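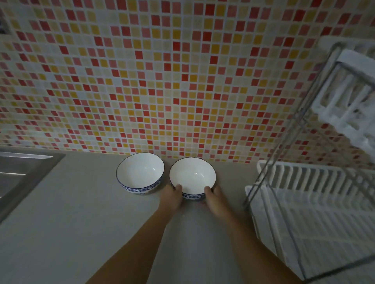 Mosaic tiles in red, pink, yellow and cream.

Apr 27, 2021

I have been asked again for an artist statement, 300 words, third person, to go on the wall beside twelve photographs of bus shelters. I've been putting it off for two weeks. The photographs took less out of me.

My trouble with the artist statement is that it's a form of writing with no known reader. People at an opening drift up to it, wine in hand, tilt their heads, and drift off at the second sentence. I've timed them. Linnea Nordin, who has had more shows than I have and sold a good deal more out of them, once put the same paragraph on the wall in Bornitz and again in Plurnska for an entirely different body of work. One was portraits and the other was ice. She got a compliment on it both times.

I could forgive the thing for going unread. Plenty of good writing does. What I can't forgive is the language, which seems to have been agreed on at a meeting I missed. Artists "interrogate." They "explore the tension between" one thing and another thing, and the two things are generally memory and place. I have never met a photographer who talks like this while loading film. Reinhold Pfeiffer taught me to print, and in four winters the closest he came to theory was "too dark." He was right every time, and I would gladly hang that next to most of my early work.

The defense I usually hear is that viewers need a way in. Maybe some do. If you've photographed the inside of a factory that closed, tell me which factory and when it closed, because I can't get that from a picture of a lathe. Names, dates, how the print was made: I'll read all of it with my nose against the wall. I once spent so long on a label explaining a toning recipe that the woman behind me coughed. But "the work resists easy categorization" is no help to anyone, and it's hardly ever true. It's a picture of a dog. I had it categorized from across the room.
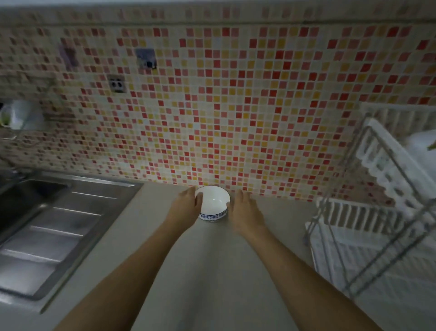 And the habit starts early now, which bothers me more. Rizwan Paracha read applications for a student prize last September, 975 of them, and he says the statements had been required before the pictures on the form. You had to explain your practice in order to unlock the button that let you upload it. So there they were, people of nineteen with one roll of decent negatives apiece, describing a practice. Some of them will have gone out afterward and taken the pictures that matched, and I don't blame them, though it's a dismal way to learn to look at anything.

I don't want to ban words from galleries. I like words, and I like a good title even more (Amado Macapagal had a photograph of a flooded parking lot called "Deposit Non-Refundable," and I still think about it on the train). I'd just like the statement to be optional, and I'd like whoever skips it to be spared the phone call asking whether the file got lost.

Meanwhile the gallery wants mine by the end of the month. The current draft reads: "These are bus shelters. I waited in most of them." That leaves me 291 words short, and Nelli Kallio, who is hanging the show, has written back to ask what I'm interrogating. The schedule, mainly.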